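Household Storage, Unit 4: Small Packed Goods

Soap in its wrapper keeps well, but the scent passes easily to tea and flour. Store it apart from food, in an open basket with a handle. Stand the bars on their edge so that the names can be read. 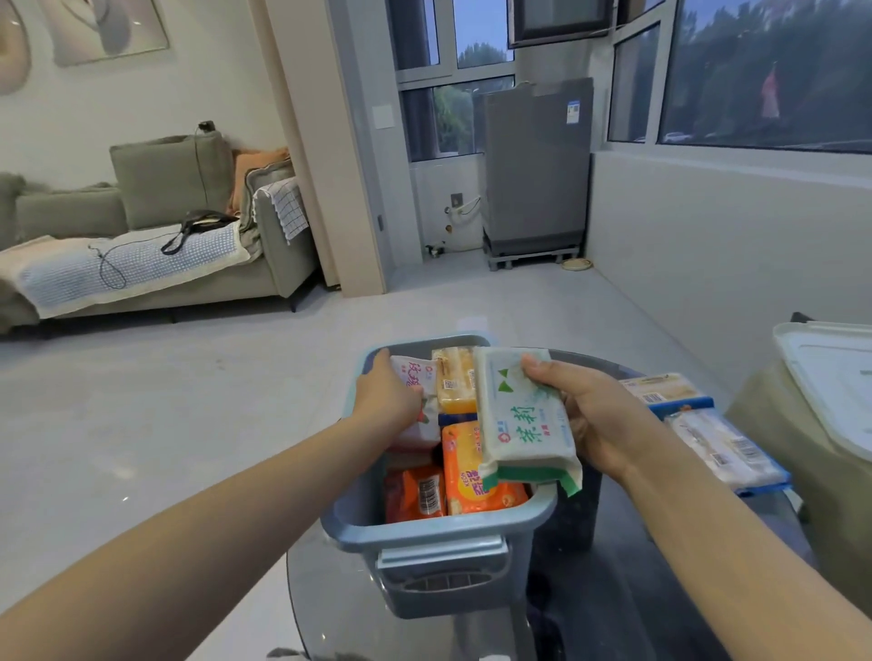
Faltport, March 2, 2020

Jasmine soap goes at the right side of the basket, the yellow bar stands upright in its clear wrapping. For the next lesson, please bring 8 wrapped bars of different sizes and one basket. We work in pairs for 20 minutes.

Questions to Tuulikki Kettunen.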